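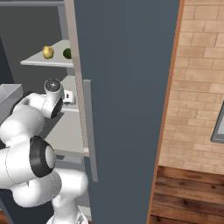 2 min read · 12 posts

Good morning from Flostbridge, where the kettle's on and I've finally got time to write up what we've been at since August. Settle in, it's a bit of a long one (sorry, you know me).

So, the fridge problem. Our simulated kitchen has an arm that reaches past an open door to get at things on the shelves, and the door is a terrible nuisance. It's big and flat, and it takes away half the room the elbow would like to use.

Our old planner, Tallow, picked a spot for the hand and then worked out the rest of the arm afterwards. Lovely on a bench top. In a fridge it would get the wrist somewhere sensible and then discover the elbow had nowhere to go.

Moden is the new one. It starts from the elbow! We ask which elbow positions leave a bit of breathing space from the door and the side wall, and only then look for a hand position that goes with them.

We ran both on 1484 simulated reaches, with the same shelves and the same starting poses, and a fresh door angle each time. A run was scored as a failure if any part of the arm touched the door or the cabinet, even a gentle brush.

Moden failed on about half as many as Tallow did, and I was so pleased I went for a walk around the block.
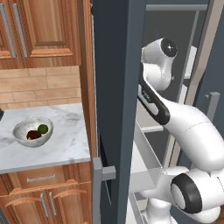

Hamdan asked whether starting from the elbow makes planning slower, and whether the comparison was fair if Moden got longer to think.

Such a good question, thank you! Yes, it's slower. Both planners had the same limit of 3 seconds per reach, and anything over that went down as a failure too, so Moden paid for its dawdling in the score.

Where it still struggles is the low shelves. The elbow wants to drop, the base is in the road, and it'll use up its whole time budget looking for something better. We tried 6 different ways of spreading out the first guesses and only one helped, and even then not by a lot.

The other caveat, and please hold me to it, is that all of this is simulation. Our door stays exactly where we put it. A real one swings if you lean on it, and I'd expect the numbers to come down when we get to that.

Next up is letting the door move a little during the reach. I'll add to this thread once those runs are done.

October 15, 2023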